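Cunavier Table Rentals: Your Questions, My Answers

I get a lot of the same emails every July, so I finally sat down and typed it all out. Grab a coffee! 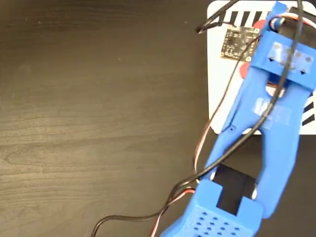

Page last changed: March 18, 2025

How do I book a table?
Use the form on the booking page, or just email me (I like email better, to be truthful, because the form sometimes eats the notes box). Tell me the date, the address and how many people you want to seat. I'll write back with a price and a hold on the tables. The hold lasts 2 days and then they go back in the pool.

How many people fit at one?
The long Skotell tables seat eight if everybody's friendly, six if you want elbow room. The round Declercq ones seat six. If you've got high chairs coming, tell me early and I'll plan the ends for them.

What does it cost?
A long table is $17 a day and a round one is the same. The full garden party package is $327 and comes with benches, cloths and the string lights. Delivery inside Cumumitz is included in the package. Outside town I'll quote you by the mile, and please send me the real address, not the nearest crossroads!

Can I put hot dishes straight on the wood?
Please don't. Use trivets, folded towels, a cutting board, whatever you've got. A hot casserole dish leaves a white ring and getting one out takes me a whole evening with oil and a soft rag.

What about candles?
Candles in holders or jars, yes. Bare tapers stuck on with a blob of wax, no. If wax does drip, leave it alone and let me deal with it. People go at it with a butter knife and then I'm sanding.

Do I have to clean the tables before pickup?
Just wipe off the crumbs and anything sticky. A damp cloth is fine, then a dry one. No spray polish, please, it builds up and the next person's tablecloth slides around all night.

It's going to rain. Now what?
Call me by noon the day before and I'll move your date for free, as long as I have tables left. If it starts pouring in the middle of dinner, get the tables under cover first and the benches second. The benches are tougher than they look.

Can I pick them up myself?
Sure, if you've got a van or a truck with a flat bed. The long ones don't fold! I've watched people try to get one into a hatchback and it was a sad afternoon for everyone. Pickup is from Unit 123, around the back, by the green door.

Do you take deposits?
Yes, half up front. You get it back in full if you cancel a week ahead. After that I keep it, unless the weather rule applies.

Do you sell the old ones?
Now and then, when I bring in new stock. Email me with "old tables" in the subject line and I'll put you on the list.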